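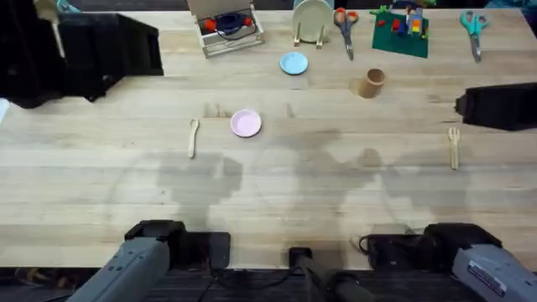

Two arms, one table: how do I stop them fighting over the middle?

Asked in Home Builds > Arms and Grippers
Viewed 3665 times

Hi all! First real post after a long time of reading. I've been building a two-arm setup on a butcher-block table in my garage and I am having way too much fun with it, but I've hit a wall and could use some help from people who have done this before.

The goal is table setting. Spoon on the left, fork on the right, plates and cup wherever I tell it. The arms are mounted at the front edge, one at each corner, mirrored, with a post between them. Motion planning is Tretatell on an old desktop, one copy per arm, and a little script of mine hands out the jobs. Grippers are the Ivuron kind with the flat fingers.

Each arm on its own is great. The left one will pick up the wooden spoon from pretty much anywhere I drop it and I still grin every time. The trouble starts when both run at once. The pink plate is closer to the left arm so that's easy, but the blue plate and the brown cup sit out in the middle where either arm can get to them, and my script gives the job to whichever arm is free. So they both go in, the wrists get close, one of them faults, and I have to home everything. In my last batch of 251 runs I had 26 stops like that, and nearly all of them were over the cup or the blue plate.

Things I've tried:
- Slowing both arms down to half speed. Fewer faults, but it takes forever and they still meet.
- Moving the bases farther apart. Helped a little, then the left arm couldn't reach the back of the table, and I want the back because that's where the toy bricks and the scissors live (next project, sorting!).
- Making the arms take strict turns. Works perfectly and is SO boring. I didn't build two arms to watch one of them wait.

Second question, smaller. The overhead light throws big soft shadows of the arms across the wood, and my plate finder sometimes reports a plate edge where there's only shadow. The pink plate is usually okay. The light blue one is the worst. Is that a lighting fix or a software fix?

Thanks in advance, happy to post the script if anybody wants to suffer through it.

Tags: dual-arm, collision, workspace, garage-build, shadows

3 Answers

Accepted answer, 2 comments

Love this project! I have almost the same layout at the Firkley shared shop and went through the same phase, down to the homing and the swearing.

Don't share the whole table and don't take turns on the whole table. Share only the strip where they can touch. Split it like this:

1. Left zone. Only the left arm goes in, any time it wants. Your spoon and probably the pink plate belong here.
2. Right zone. Same thing for the right arm. Fork.
3. Middle zone. One arm at a time. An arm has to ask for it before it starts the move, and gives it back once its whole wrist is out again.

In code the middle is just a lock. The left arm wants the cup, takes the lock, goes. If the right arm wants the blue plate while the lock is held, your script should look down the job list for something in the right zone and do that first. That's the bit that makes it fun to watch, because both arms keep moving nearly the whole time.

Some stuff I got wrong so you don't have to:

Check the whole arm against the zone and not only the fingertips. My fingertips were politely on my side while the elbow was way over the line. Have the planner give you the full path first, then test points along the forearm too.

Make the middle wider than you think. I started with a strip the width of a dinner plate and doubled it that same evening.

Release on measured position, never on "move command sent." My first version let go of the lock as soon as the command went out and the other arm came charging in. Loud!

If an arm faults while it's holding the lock, don't auto-release. Stop both and go look. And please have a real stop button that cuts motor power to both arms at once, somewhere you can hit it without leaning over the table.

One more thing – watch your cables. A loop hanging off one gripper can snag on the other arm even when the zones are perfect. Leave enough slack for the wrist to turn all the way, then tie the rest back along the forearm.

For the back row, I'd give each pair of scissors to the arm on its own side and treat the bricks as right zone if the right arm reaches them comfortably. Measure it first, though.

 Comment from the asker: The "look down the list for something else" part is so obvious now and I would never have thought of it. Got the lock in last night and ran it until 11 p.m. No wrist meetups so far! The elbow check took the longest. I was only testing the gripper, just like you said.

 Comment: Yes!! Post a video when you start on the bricks. Sorting with two arms is a blast.

Answer 2

On the shadows, do both, lighting first.

One overhead lamp is the hard case because the arm sits right between it and the wood. Add a second light from the other side, as high as you can get it, with something to spread it out. I used a white shower curtain clipped to a shelf. The shadows don't go away but they get pale enough that most edge finders ignore them.

Then stop looking for plates by edges alone. Your shadows are gray on pale wood, so they change brightness a lot and color very little. Convert to HSV, look at hue and saturation, and the pink plate should pop right out. Light blue is harder since it's a weak color and a cool shadow can look a bit blue too. Take a picture with no arm over the table, one with the arm over it, and compare the numbers in the same spots before you pick a threshold. After that, throw out anything that isn't close to round. Arm shadows come out blobby and a plate won't.

Also, lock your white balance and exposure! Auto exposure will move every time an arm swings past and you'll be chasing your thresholds all night.

A plate that's a stronger blue would work too, if you don't mind cheating.

Answer 3

I just use the Issa scheduler for this, it has a two arm mode. Never had a problem but mine are smaller arms and only do pegs. Not sure if it works with Tretatell.

 Comment: It can, if you export the paths first. It only knows about boxes, so you'd have to draw each arm as a stack of boxes. Okay for pegs, kind of a pain for reaching around a cup.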